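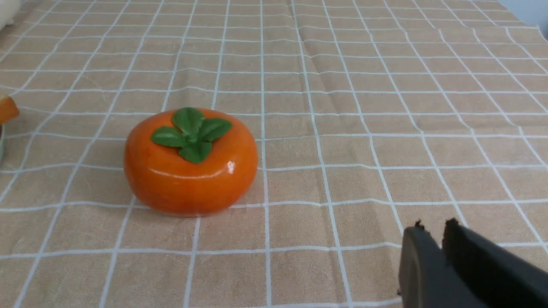
格子桌布与仿真柿子

首页 | 关于我们 | 招聘 | 联系方式

Stulldale 乐园招聘：旋转木马操作员(2名)

Stulldale 有一座老式旋转木马，名叫 Camargo，26匹马，外加一只谁都不肯骑的鹅。现招操作员两名，二月到岗，先跟班，开春独立上岗。

工作内容：开机前逐匹检查马镫和安全带；收票；量身高；按钮。按钮只占全天工作的极小部分，冲着按钮来的请慎重。其余时间您会反复回答“还要转几圈”“能不能换白马”，以及家长提出的“我就站旁边拍一张，不占地方”。答案分别是两圈、下一场再换、不能。

我们希望您：
年满十八岁，能连续站立五小时，中间有休息；
听同一首手风琴曲不至于辞职。曲子全长五分钟，循环播放，音量由 Vatari 牌控制台锁定，钥匙在经理那里，经理不借；
会哄哭着不肯下马的孩子，也会哄哭着不肯下马的成年人，后者多见于周末傍晚；
有游乐设备操作证者优先，没有的我们出钱培训，考不过可补考一次。

待遇：时薪126元，员工餐一顿，制服两套。制服是红白条纹，配帽子，帽子必须戴，这一条已经谈过很多回了。家属游园半价，鬼屋和卡丁车除外。周四闭园检修，操作员轮流到场，给木马上 Truvwood 木蜡油，手套由园方提供，气味自行适应。

应聘方式：简历一页即可，寄至 Stulldale 乐园1119号信箱，信封注明“木马”。请另附几句话，写写您最近一次排队超过一小时是为了什么。面试在木马旁边进行，上午九点开始，请穿平底鞋。

鬼屋演员岗位已满，请不要再寄尖叫录音。

打印本页 | 用电子邮件发送
最后更新：二月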